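共同工作室 自作アーム講習 第3回 配布メモ
テーマ: 作業面の座標とテープの格子

前回の続き。配線は終わってる前提で進めます。終わってない人は先に配線、座標はあとから追いつけばOK。

今日やること
・作業面に基準線を引く(青の養生テープ)
・手先カメラの画像で交点を拾う
・アーム座標との対応をとる
・時間があればブロックのつかみ動作

用語だけ先に。
ベース座標=アームの根元が原点。作業面座標=テープの交点のどれか1つを原点に決める。どれでもいいけど、一度決めたら変えない。ノートに書くこと。前回これで2人が最初からやり直し。

基準線について
テープは定規をあててから貼る。多少斜めでもかまわない、斜めなら斜めのまま測って値を入れる。まっすぐだと思い込んで計算するのが一番まずい。縁が毛羽立っているところはエッジ検出が暴れるので、線の当てはめから外す。交点そのものより、交点から離れたきれいな縁を直線で当てて、2本の式から交点を計算するほうが安定します。

テープの幅があるので「線の位置」は中心線で統一。左縁と右縁の平均。片側が破れてたら、反対側の縁から幅の半分をずらす。

手先から見た交点2枚と、全体1枚。
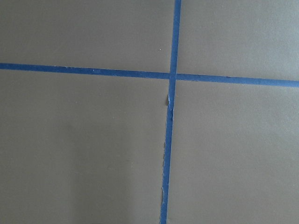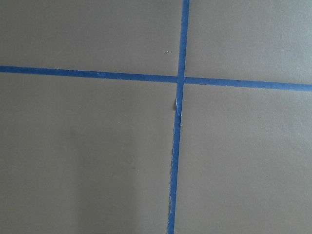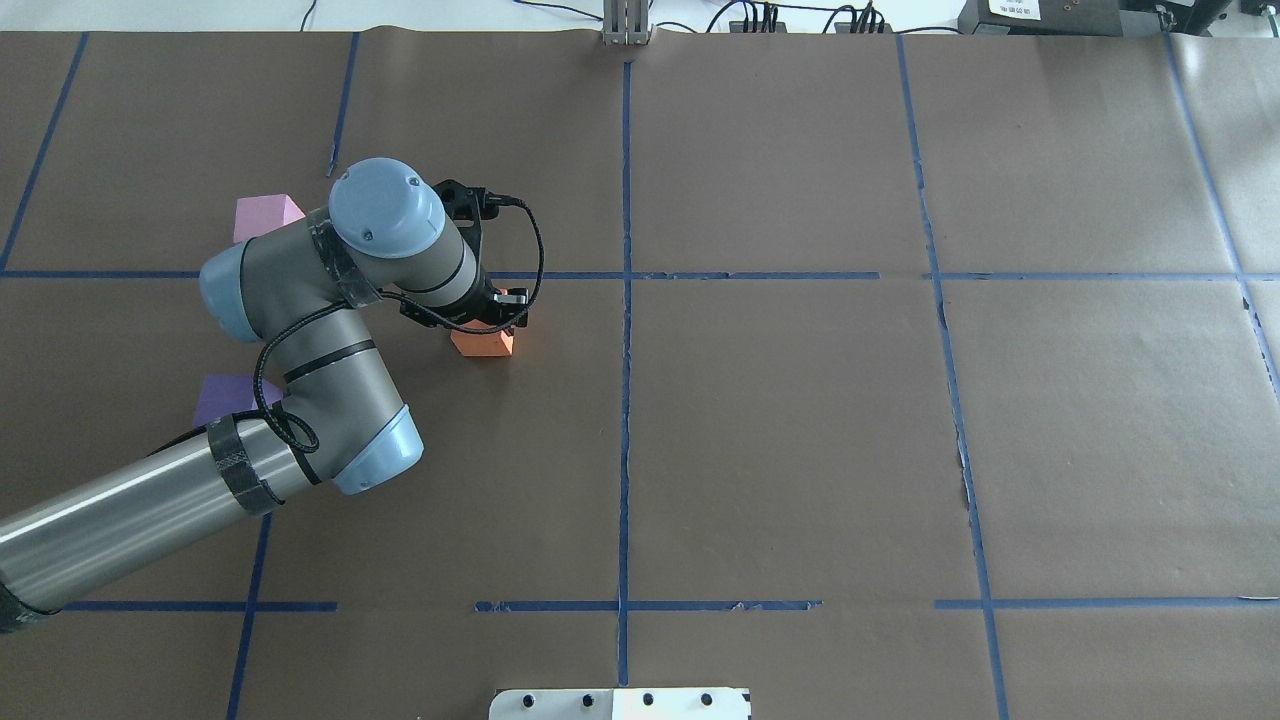
対応づけの手順
1) 原点の交点の真上へ手動で移動。高さは129 mmで固定
2) 関節角を記録、順運動学でxyzを出す
3) 隣の交点で同じことをする。全部で最低4点、一直線に並ばないように選ぶ
4) 最小二乗で回転と並進を求める。スクリプトは共有フォルダのcalib_grid.py
5) 使わなかった交点で検算。ずれが2 mmを超えたらやり直し

やり直す前に見るところ
・ベースの締め付け。ここがゆるいと何をしても合わない
・ケーブルが突っ張ってないか。手首を回しきった姿勢で必ず確認
・リンク長の設定値。うちの機体は上腕312、前腕145(mm)。前腕を組み直した人は実測値にすること
・紙を敷いてる場合は浮きとシワ。高さがかわる

よくある間違い: 度とラジアンの混在。回転の符号。それと画像のyは下向きが正、作業面のyは奥向きが正。反転を入れ忘れると、左右は合うのに奥行きだけ逆に動きます。

つかみ動作のメモ
最初は速度を落とす。非常停止に手を置いたまま。指はブロックの側面と平行に。斜めに入ると角に当たってブロックが回る。降ろす高さは紙の面から少し浮かせた値でで試して、少しずつ下げる。一気に下げない。
グリッパの閉じ量は電流値で止めるのが楽。位置で止めたい人はブロックの幅をノギスで測ってから。

Massonさん(Nadège Masson)から質問のあった件。手先カメラの傾きを補正に入れるかどうか。今回は入れません。真上からの姿勢をそろえておけば、この講習の精度では足りるはず。気になる人は次回のハンドアイの回で。先に読んでおきたい人にはWoltardの資料を貸します、棚の下の段。

課題(次回まで)
・交点4つ以上の記録表。関節角、xyz、検算の残差
・残差が一番大きかった点と、その理由の推測を2、3行
・姿勢を変えて同じ交点をもう一度測り、差を書く

片付け: 作業面のテープは剥がさないでください。次の班が同じ原点を使いまます。電源は切る、コントローラの主電源も。ノートは持ち帰り可。

次回はハンドアイ校正。プリントした市松模様を各自用意、A4、厚紙に貼ってくること。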